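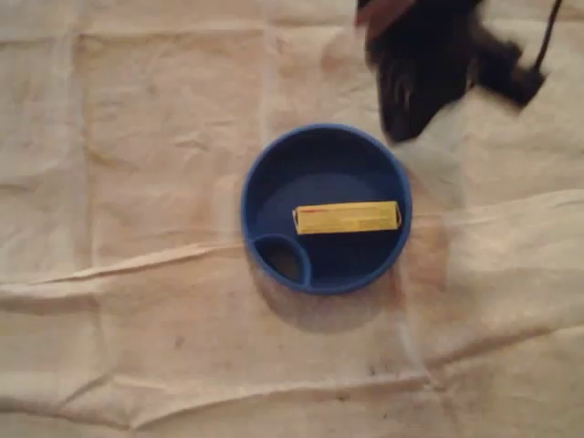
Manipulation Bench Group > Grippers and End Effectors > Hardware comparisons

Thread: Thin carton out of a round bowl, Fameck two-jaw vs Mutari parallel

mizuno_m
Starting a thread so the results stop getting scattered across the chat. Task is the blue bowl with the yellow carton in it, on the beige cloth. Arm is the same for both grippers, controller is the same, only the end effector and its tool offset change. Pick the carton out of the bowl, set it on the cloth, go home.

Settings for the first batch:
Fameck two-jaw, stock blunt fingers, force limit at 22 N
Mutari parallel, stock flat pads, force limit at 22 N
Approach speed identical, straight down, jaws aligned to the short side of the carton
Wrist camera exposure locked

The Mutari is the better gripper on paper. In this bowl I would not pick it. The body is wide, and when the carton ends up near the wall the outer edge of the jaw carrier lands on the rim before the pads are deep enough to close. The Fameck gets lower before anything touches. It closes less cleanly and the carton often rotates a few degrees in the jaws, but it leaves the bowl with the carton in it.

Logs are in the shared folder under January.

Minoru Mizuno

tfo_22
What is your clearance figure? Rim to carrier, at full depth.

mizuno_m
11 mm with the Fameck at the center of the bowl. With the Mutari at the same point it is positive but I don't trust the number, the offset was entered by hand. Near the wall it goes negative.

kestrelarm
I disagree with the conclusion. You are comparing stock fingers. No one runs the Mutari with stock pads on a container task. Put the long narrow tips on it and the carrier never gets near the rim. What you measured is a pad length.

mizuno_m
Stock is what came in the box for both. If we allow custom tips I have to allow them on the Fameck too, and then we are comparing our printer.

kestrelarm
Then compare the printer. The lab is going to run printed tips on whichever one it keeps.

ebihara
Both points are fine but they answer separate questions. Minoru's batch tells us which one to hand to a new student with no preparation. The printed tip batch tells us which one to keep on the bench. Please run both and label them separately in the log. Do not merge the tables.

Second thing. The small round compartment inside the bowl is not in the collision model. I checked the file and the interior is a plain shallow cylinder. The compartment has its own raised wall. If the carton is lying beside it, a straight-down approach with wide jaws can put one finger on that wall, and the force trace will look the same as a good contact with the carton. Some of the "closed on object" flags in the first batch may be closed on bowl.

Emiko

mizuno_m
Good catch. I will go back through the traces. I was using jaw gap at close to decide success and the gap for wall plus carton would be out of range, so most should be caught. Not all of them if only one finger rides up.

tfo_22
Use the height as well. If the tool stops above the floor by more than the carton thickness, it's on the wall or on the rim.

mizuno_m
Height comes from the arm, and the cloth makes it noisy. See next post.

mizuno_m
Cloth notes, because I have been asked twice.

There is a long ridge running across under the bowl, plus the fold grid from when it was packed. The bowl doesn't sit dead flat on that. I measure the rim in several places before a run and take the lowest. Tilt is small but it moves the floor height enough that a fixed threshold is useless.

I could iron it or tape it down. I would rather leave it. The policy we are feeding this to was trained on a bare tabletop and it needs to see wrinkles.

kestrelarm
For policy data, yes. For a gripper comparison, no. You are adding a variable that changes every time someone bumps the cloth. Tape the cloth, finish the comparison, then take the tape off and collect as much wrinkled data as you like.

narkholm_user
Lurker here, we run a Narkholm controller with a different arm. We did something close to this and the wrinkles mattered less than the bowl sliding. A light plastic bowl on fabric moves when the finger touches the rim. After that your approach pose is wrong and every later attempt in the run is wrong too. Are you re-detecting between attempts?

mizuno_m
Re-detecting before each attempt, not during. If the bowl shifts on descent the attempt is scored as is.

narkholm_user
Then score bowl displacement as its own column. For us it separated the grippers better than pick success did.

tfo_22
Seconded. Success rate on one carton saturates quickly and you end up arguing over a handful of failures.

mizuno_m
OK, adding displacement. Measured from the overhead view, rim center before and after.

While we are on the overhead view: the gripper smears badly in the camera frames when it is moving. Bowl and carton are readable in the same frame, so it is shutter time and not focus. I can see the black body and the cable, but I could not give you a fingertip position from it to better than a finger width.

ebihara
What is the exposure?

mizuno_m
990 in the driver's units. I took it off auto when the beige cloth was making it hunt, and that was the value it had settled on.

ebihara
Too long for a moving tool. Halve it, raise the gain, and accept some grain. Also check whether the carton color clips. Yellow on dark blue is easy to segment even in a poor frame, so there is room to give up quality.

kestrelarm
Or slow the arm down.

ebihara
Slowing the arm changes contact force at touch. Leave the arm alone in the middle of a comparison.

van_den_b_fan
Has anyone looked at the Van den Broek suction cup for this? Flat carton face, smooth print, shallow bowl. A single cup comes straight down and never goes near the rim. Seems like the wrong class of gripper is being compared.

mizuno_m
Considered. The next objects in the set are soft and one is a mesh pouch, and the cup does nothing with those. If this carton were the whole job I would use suction and close the thread.

tfo_22
Suction on a light carton also has trouble on release. The box hangs on the lip after vent and lands crooked. You need a short blow-off pulse and a valve that can do it.

van_den_b_fan
Ours has blow-off. Fair point on the pouch.

narkholm_user
How is the cable routed? With ours the gripper cable was pulling the wrist at certain yaw angles and it showed up as a sideways offset at the fingers. We spent a long time recalibrating the camera before finding it.

mizuno_m
Comes down from above on the right and goes in on the right side of the gripper. There is slack. I have not checked the offset as a function of yaw.

narkholm_user
Check it. Touch one fixed point at several yaw angles, no object. Takes little time.

mizuno_m
Ran it over lunch. There is an offset with the Fameck at the far end of the yaw range, under 1 mm. Not enough to explain the rim contacts. Mutari not done yet, its connector is on the other side so I expect the opposite sign.

mizuno_m
Revised protocol, please object now and not after I have run it:

Cloth taped at the corners, ridge left in under the bowl
Compartment wall added to the collision model
Exposure halved, gain up, locked for both grippers
Tool offsets measured by touch-off for both, no hand entry
Carton start pose drawn from the same list for both, including poses next to the compartment
Bowl re-detected before each attempt
Columns: pick success, carton rotation in jaws, bowl displacement, rim contact yes/no
1,000 attempts per gripper with stock fingers, same again with printed tips

kestrelarm
Object to leaving the ridge in. Otherwise fine.

tfo_22
Object to 1,000. The finger pads wear and you will be comparing new rubber with old rubber by the end. Interleave the grippers in blocks or do fewer.

mizuno_m
Swapping end effectors every block means repeating the touch-off every block.

tfo_22
Yes.

ebihara
Interleave. Larger blocks if the touch-off is slow, but do not run one gripper to the end and then the other. The ridge stays. Minoru, photograph the cloth before each block so we can see whether it has moved.

kestrelarm
Noted, still think it's a mistake. I'll send the tip files for the Mutari tonight. They are drawn for the older carrier, so check the screw spacing before you print a full set.

mizuno_m
Spacing on ours is the newer one. Send the source file and I will move the holes. First block starts when the touch-off script is done, traces will go in the same folder with a new prefix.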